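Foundations of Interior Colour, evening course
Handout 4: Where two colours meet

Before we start, a quick word about last time. A few of you asked for the list of paint sheens again and I promised to bring it, so it's on the back page of handout 3 (the new printing, the old one stopped at eggshell). If you missed the session altogether, read that first, because I'm going to lean on it tonight.

1. Why corners matter

Most beginners choose a colour by holding a little card in the middle of a wall. I did it for years! Then the tin goes on and the room looks nothing like the card, and you blame the shop. What you've really got is a corner problem. A colour on its own is fairly easy to judge, but put it next to another one and both of them shift. A grey that seemed neutral goes blue beside a cream. The cream, meanwhile, looks yellower than it did on the card, and you start wondering whether you picked up the wrong tin.

My own worst case was the reading room in Skiltthorpe, which I painted in October with the lights on. I'd mixed a soft grey by Trestix with an off-white from the Clanetti range and was very pleased with myself until nine the next morning. The grey had gone practically navy. I lived with it for one winter and repainted two walls in the spring.

2. Warm and cool, briefly

Keep these loose in your head. Cool colours lean towards blue, warm ones towards yellow or red, and almost any off-white leans one way or the other. To find out which way yours leans, lay it on a sheet of ordinary printer paper. Do it by daylight and then again under the lamp you use in the evening, and write down what you see both times.

3. Stopping lines

Where should one colour end and the next begin? The easiest answer is an inside corner, where the walls turn anyway and the eye expects a change. Outside corners are trickier – they get knocked, and the paint wraps round unless your tape is good. I'd leave stopping a colour halfway along a flat wall until you've got a steady hand and some patience.

Cut in the lighter colour first and let it run a whisker past the corner. Leave it overnight, tape on top of it, then bring the darker one up to the tape. Pull the tape while the paint is still a bit soft.
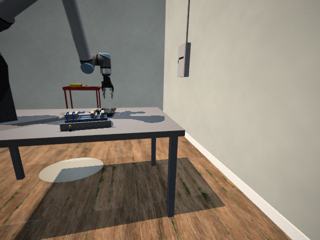 4. For next time

Paint two pieces of card, one warm and one cool, each 290 mm by 700 mm, and stand them up so they meet at a right angle. Move them round your room for a day. Make 8 short notes on how they change, with the time beside each (phone snaps are fine but please don't trust the colour in them).

Reading: the Petkov booklet, first two chapters. Skip the bit on varnish, we'll come to it later. We're in room 404 again, and bring an old shirt.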